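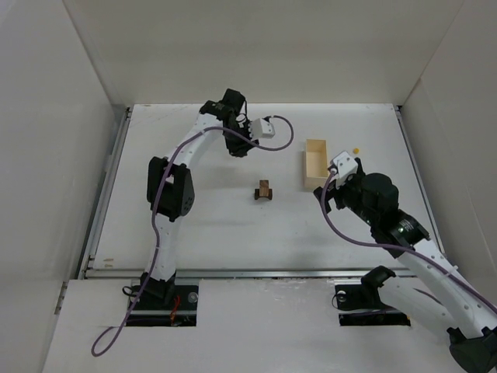
Menú de septiembre en Trarkel: ¿merece la pena?

Publicado en septiembre por Živko Stojanović
Imprimir | Enviar por e-mail

zivko_s
Fuimos cuatro el otro día y salí encantado, la verdad. El menú largo son 8 pases por 50 euros (¡sin bebida, ojo!) y el arroz meloso de pichón me lo habría comido dos veces. El comedor estaba a reventar y aun así los platos salían a buen ritmo. ¿Alguien más ha ido?

marmita_rota
Yo, y no coincido. Esperamos 90 minutos entre el pescado y la carne, y cuando llegó la carne venía tibia. Por ese dinero me voy a Kelton, que el pan lo hacen ellos y no te lo cobran.

zivko_s
¿A qué hora fuisteis? Nosotros entramos a las nueve menos cuarto y cero problemas.

marmita_rota
A las diez. Pero vamos, que la cocina está abierta para todos igual, digo yo.

lola_entre_fogones
Kelton ha bajado muchísimo desde que cambiaron la carta, lo siento, marmita. El pichón de Trarkel sí que está de escándalo, aunque el postre de higos me pareció empalagoso (y eso que soy golosa).

zivko_s
¡El de higos fue mi favorito! Pide el de queso la próxima vez, va con sal y pimienta.

tragaldabas
¿Hay descorche? Tengo un blanco guardado y me da pena abrirlo en casa.

lola_entre_fogones
Sí, 10 euros por botella. Avisa al reservar.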